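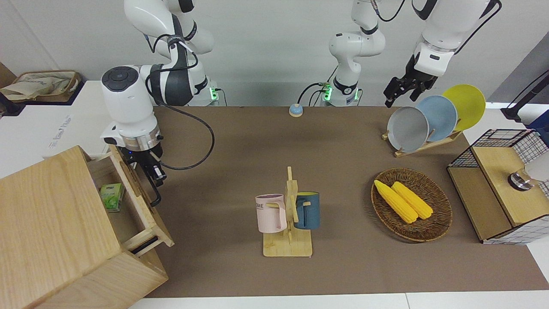
Kitchen drawer

A kitchen drawer is an open-topped box that slides in and out of a cabinet, used for keeping small kitchen things out of sight and within reach. Found in nearly every home with a fitted kitchen. Also in break rooms, boats, campers, and on small loose cabinets that stand on a counter or table. The top drawer usually holds what gets used most. Lower ones hold pots, towels, bags and whatever else.

This article covers wooden drawers for dry goods and small packages. For flatware trays see Cutlery tray. For the other kind see Junk drawer.

Parts

Front — the face you see when it is shut. Carries the handle, knob or recess.
Sides — two boards, solid or slatted. Slats let air through and save weight, but crumbs and loose tea get out between them.
Back — often lower than the sides, so the drawer can tip in under the rail.
Bottom — thin panel set in a groove. First part to fail, normally by sagging in the middle.
Runners — wood on wood in older pieces, metal with rollers or balls in newer ones.
Stop — a peg or tab that keeps the drawer from coming all the way out. Missing on many cheap cabinets.

Handles

Three common types: knob, bar, recess. A recess is cut or set into the front so nothing sticks out to catch a sleeve. Good for narrow kitchens. Harder to grab with wet or floury hands, and it collects grime along the lower lip. A dark recess on pale wood shows less of the grime and is a common pairing.

Wood

Ash, beech, birch, maple and pine are the usual pale woods. Ash has an open, visible grain and takes knocks well. Pine is cheaper and dents. Pale wood stains from tea, coffee and beet juice, so it is mostly oiled or lacquered. Unfinished insides are still common and are fine for packaged goods. Bare wood holds on to smells for a long time, spices above all.

Regional names and makers

In the town of Vekelby the small countertop cabinet with drawers is a local product going back to a chair works that used up its offcuts this way. The older type has slatted sides and no metal anywhere in it. A parish inventory there lists 271 of them in use in homes, though it doesnt say how big they were or whether broken ones were counted.

The Bundska is a two-drawer version with a deeper lower box. It was sold flat in a carton with pegs and a tube of glue. Early ones had a knob, later ones a recess. The Chukwu workshop made a similar cabinet with a solid-sided drawer, heavier, now harder to find. Cloltico sells replacement runners and bottoms that fit both, with some filing.

Use for tea and dry packages

Boxed tea, snack packs, soup packets, yeast and baking powder all suit a shallow top drawer. Things lie flat and can be read from above. Boxes that have to stand on end want a deeper drawer or the lid will catch on the frame above and jam.

Typical load for a small wooden drawer is well under what the runners can take. Makers of the Bundska type gave some 400 ounces as the limit, which in tea is far more than would fit. Cans are another matter and belong lower down.

Heat is the main thing to avoid. Drawers directly beside an oven or over a dishwasher get warm and damp, and tea goes flat there. Coffee and strong spices kept in the same drawer will flavor it too.

Drawer or basket

Fabric baskets on a counter do much the same job. They are lighter, can be carried to the table and go in the wash if the cardboard stiffener comes out. They don't keep out dust and they sag when half empty. Many kitchens use both — drawer for small boxes, basket for bulky bags, napkins, bread.

Care

Empty it. Brush out crumbs, corners first. Wipe with a damp cloth, never a soaked one, and leave it open until dry. Rub wooden runners with candle wax or plain dry soap if they stick. Cooking oil turns gummy and makes it worse.

Sagging bottoms can be flipped over if the panel slides out the back. Loose corners want glue and a clamp overnight. Sticking in summer and fine again by March is just the wood swelling, leave it be and dont plane it.

Sizes

No fixed standard. Small table cabinets run from 100 mm deep drawers upward. The widest Vekelby model on record measures 494 mm across the front.

See also

Breadbox
Cutlery tray
Drawer liner
Junk drawer
Pantry
Tea caddy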